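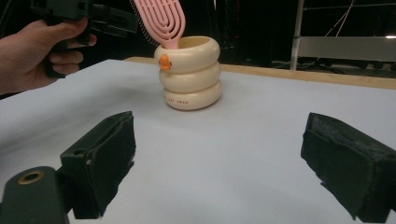 3.2 Personal cups and shared cups in the workplace kitchen

The second part of the study concerned the cups that employees bring from home and keep at work. Earlier work on shared kitchens has mostly treated drinkware as a supply question: how many items an employer should buy, how often they go missing, and what it costs to replace them. Less attention has been given to the way a cup comes to be treated as belonging to one person in a room where most other things belong to everyone.

Data were collected at two sites. The Ulora site is an administrative office with a single large kitchen on the ground floor. The Ustitz site is a records center with a small kitchenette on each level. Both sites are supplied by the same catering contractor, Zacharopoulos, which provides plain white cups with a capacity of 300 milliliters and collects them for washing at the end of each working day. Personal cups are outside the contract and are washed by the people who use them. A written questionnaire was given to 200 employees in September, and 80 of them also agreed to keep a short diary of their use of the kitchen for two weeks. Diary entries recorded the time of each visit, the cup used, where it was found, and where it was left.

Cups were sorted into four classes for the analysis: contract, plain personal, printed, and shaped. A cup was classed as printed if its outline was ordinary but its surface carried a picture, name, or slogan. It was classed as shaped if the body itself departed from a simple cylinder or cone, with or without printing. Figure 2 illustrates the shaped class with a cream-colored cup whose body takes the form of three stacked, rounded rings, with a small orange beak on the uppermost ring. Cups with both features were assigned to the shaped class, as pilot participants tended to mention form before lettering when asked to tell one cup from another.

Class proved to be a better guide to borrowing than either the age of the cup or the place where it was kept. Diary keepers reported using a plain personal cup that was not their own on many occasions, most often in the late morning when contract cups had run short. Several wrote that they had taken such a cup to be a contract cup that had lost its usual place on the shelf. Printed cups were borrowed less often, and shaped cups were hardly borrowed at all. One entry from the Ustitz site reads: "Only the funny ones left, so I went back to my desk without." The writer had evidently ruled out a number of clean cups that no rule prevented anyone from using.

The questionnaire gives a partial account of this pattern. Respondents were asked whether they would feel able to use an unmarked cup, a cup bearing a name, and a cup of unusual form, in each case when the owner was away. Answers for the last two were close together. Free comments suggest that an unusual form was read as a sign of choice, and that a chosen cup was assumed to be missed.

Differences between the sites were small but should be noted. Borrowing was more common at Ulora, where the kitchen serves several departments and the owner of a given cup is less likely to be known. At Ustitz, staff on the same level generally knew whose cup was whose, and plain cups received some of the protection that only shaped cups had at Ulora. A comparison by length of service was planned, but too few recent hires returned the diary for the results to be reported.

Breakage was recorded separately in the Flondico inventory log and is discussed in Section 3.3, together with the question of cups left behind when an employee moves to another site.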